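Drolport opened its picking lab to visitors in October, and I went mostly to hear the safety talk. Souad Ouazzani gave it. Her rule book runs to 55 pages, and she says every cell is checked against it before a shift.

I asked who signs the check. The operator does, alone - which seems thin to me.
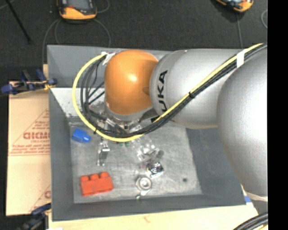 The section on cable routing takes up two pages and never says how much slack is allowed. Žofie Vrabec, who came over from Eker, asked about that twice. She was told a revision is coming. I'd like to read it before I believe the rest.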